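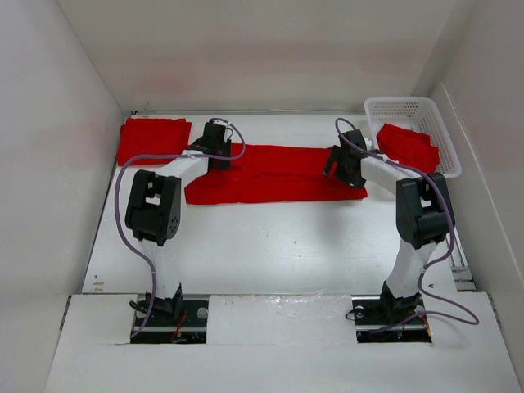 Both grippers over the long red cloth, one at each end.

So here's my gallery page for the Lametis two-arm kit, which I've been trying out since September! Cloth is my favorite test for a kit like this - it's floppy, it creases, and it never lies the same way twice. The folded one sits in the back left corner, and the mesh basket on the right holds another, all crumpled up.

I love the purple cables (you can always spot them against the white), though I'd like them tied down a bit closer to the arms. Soledad Escobar at Lametis says clips are coming with version 2. My kit is number 113, bought with my own money, and I'll add more pictures once I've tried it on bigger towels. Questions about the setup? Leave me a comment - I usually answer in the evening.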